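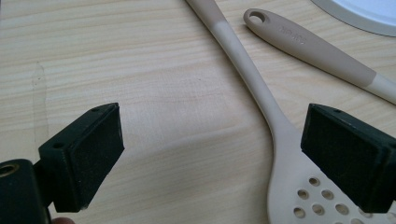
Utensil storage in my kitchen was a single drawer 600 mm wide, and long tools were the problem. Anything with a full-length handle had to go in on the diagonal, which wasted two triangles of space and jammed the runner about once a week. I took everything out and sorted it on the table by length. The beige slotted spoon is a good test piece: a long, slender, smooth handle with a perforated head at the end of it. If a layout accepts that spoon, it accepts the second beige utensil too, and most of what I cook with.

I compared two inserts. The Plorholm has fixed channels and is well finished, but its longest channel is too short for the spoon. The Letov uses movable dividers on a toothed rail, up to 6 per tray. I set one deep lane along the left side for long handles and split the remainder crosswise for peelers, measuring spoons and the can opener. Total cost was less than the Plorholm.

Two notes on fitting. The rail teeth are coarse, so lane widths are approximate. The tray also slides unless it is shimmed at the back; Amnuay Saithong suggested a strip of cork, and it has held since November. Heads all face the rear. Knives stay on the wall.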